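Laundry Corner: Sorting Out the Team Wash
Photo gallery, posted 1/8/23 by Paora Quinlan

Welcome back to the gallery, and thank you for being so patient with me, because I promised these pages to several of you in July and then went and let the month get away from me entirely. I have been doing the wash for the Tautahi social side for a good while now, and every season somebody new asks how it all gets sorted, folded and back in the right bags by practice. So I thought I'd put the whole routine up in one place, with a few words on each part as we go. Get yourself a cup of tea, as I do go on a bit!

Where it happens

I do all my sorting in the living room. I know there are people with proper laundry rooms and long counters (my sister has one and I try not to bring it up), but I like a soft seat at the right height and a window I can see the street from. If I bend over a low table for an hour my back lets me know all about it the next day, and on the sofa I can take my time.

The first sort

Reds go with reds, whites go with whites, and anything with printing on it gets turned inside out before it goes anywhere near the machine. I was taught that by the lady who ran the Dulari laundromat on the corner when I was first married, and I have never had a number peel on me yet. She also told me to do up every zipper, and she was right about that too.

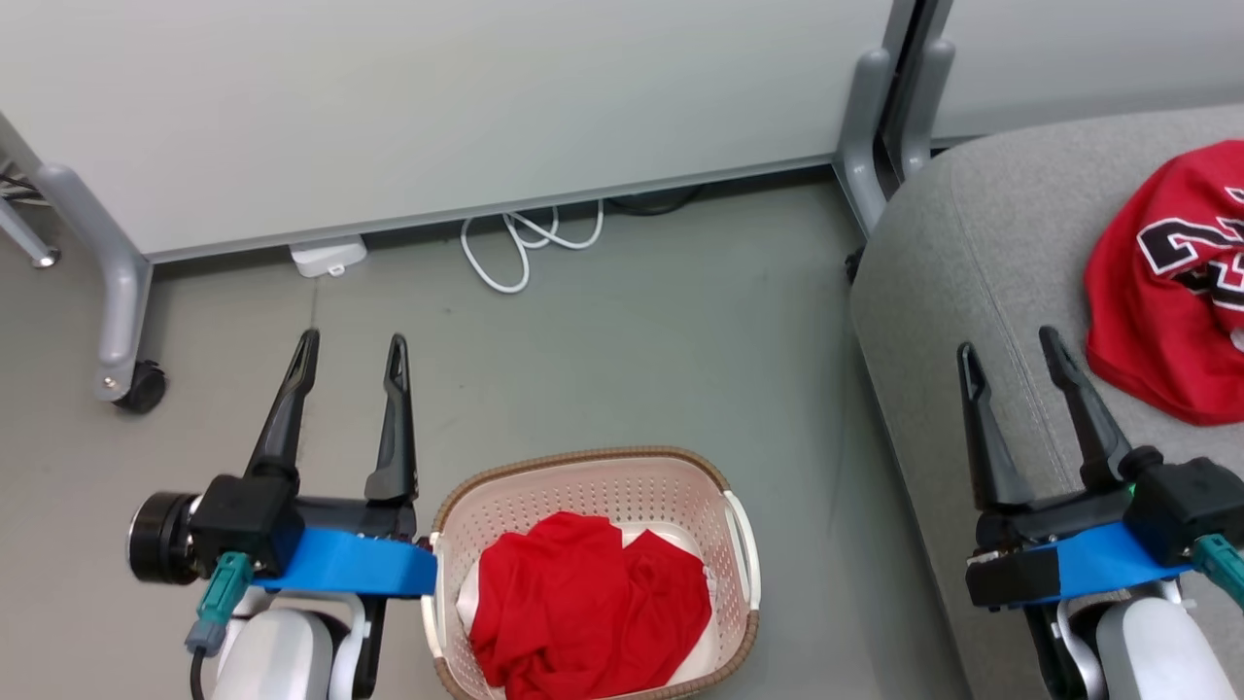 After that it's a matter of not letting the pile get ahead of you. I work through one basket at a time and I don't start a second until the first is finished, even if the phone goes. A small basket suits me far better than a big one, for you can carry it up the stairs on one hip and still have a hand for the rail. My old big one from Trusow was a lovely thing to look at and an absolute misery to lift once it had towels in it, and it lives in the shed now with the garden hose.

Folding jerseys

Everybody has their own way and I won't quarrel with yours. Mine is face down, sleeves in, sides to the middle, then up from the bottom in two folds, so that when you turn it over the number is on top and you can tell at a glance whose bag it belongs in. Shorts I just fold in half and half again. Socks get rolled together in pairs, and the odd ones go in an ice cream tub until their partners turn up, which can take until the following season.

Soap and such

A few of you asked what I use. It's the plain Promitz powder, the 500 gram box, a level scoop and no more, in a cool wash. Grass stains get a rub with an ordinary bar of soap and a little cold water first, and then I leave them alone for 28 minutes, the length of the radio program I listen to in the evenings. I daresay half an hour would do just as well.

Back to the bags

Once everything is folded I stack it by player along the back of the sofa and read the names off my list, and then into the bags it all goes. Please do empty your pockets before you hand things over to me, and please, please take the tape off your socks! Last month I spent a whole evening picking it off with my fingernails.

If you have a folding trick of your own, leave it in the guest book and I'll gladly try it on the next load.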